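Kekwood Table Top Care and Set-up Guide
Section 3. Finishing and first use of the top

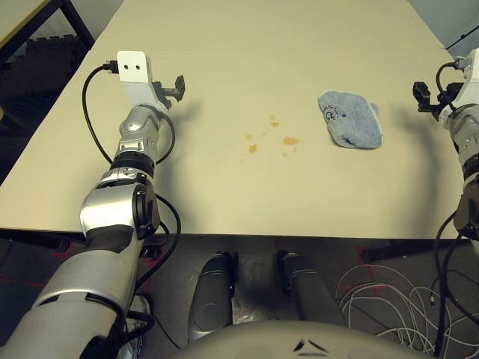
Fig. 3 Large top, cream finish

Read this section through before opening the oil. The top must already be bolted to its base (Section 2) and standing level. Allow one full day before the table goes into regular use.

You will need:
Timel surface oil, one can
400 grit sanding pad (supplied)
Lint-free cloths
Mild dish soap and a bucket
Masking tape

Preparing the surface

1. Open a window or run a fan. Room temperature should be steady, with no direct sun on the top.
2. Wipe the top with a cloth wrung out in soapy water. Wipe again with plain water and dry it.
3. Wait until no damp patches remain. Check the ends, where moisture stays longest.
4. Run the sanding pad lightly over the whole top in the long direction. Do not press. Two passes are enough.
5. Remove the dust with a dry cloth. Do not use a tack cloth, as the residue will stop the oil from soaking in.

NOTE: The color of cream tops varies a little from batch to batch and looks more yellow under warm bulbs. Compare two tops in daylight before reporting a mismatch.

Applying the oil

6. Tape off the metal edge plates if your model has them.
7. Shake the can and pour a small amount onto a folded cloth. Never pour straight onto the top.
8. Work from one short end to the other in straight, overlapping strokes.
9. Leave for 6 minutes, then wipe off everything that has not soaked in. Oil left standing will dry sticky.
10. Repeat steps 7 to 9 after the first coat is dry to the touch, roughly 3 hours later. Do the edges last.
11. Pull off the tape while the second coat is still fresh.

CAUTION: Cloths soaked in oil can catch fire on their own. Lay them flat outdoors to dry, or put them in a metal can filled with water and close the lid. Do not leave them in a pile or in a trash bag.

CAUTION: Keep the oil away from children and pets. Wear gloves.

First week

Keep hot pans, wet glasses and rubber feet off the top. Felt pads may be fitted from the second day. Dust with a dry cloth only. Do not cover the table with plastic sheeting.

If the top feels tacky after one day, rub it with a cloth barely dampened with fresh oil and wipe dry at once. If it still feels tacky the next morning, stop and contact Zevska service.

Re-oiling

Once a year is enough in most homes. February suits houses with forced-air heat, when tops tend to dry out. Tops in daily workshop use need it more often. Use one coat and skip step 4 unless the surface feels rough.

Replacement oil and pads: ask for kit 1804 at any Mansour store.

Section revised Oct 24, 2022. Checked by Ghizlane El Sherbiny.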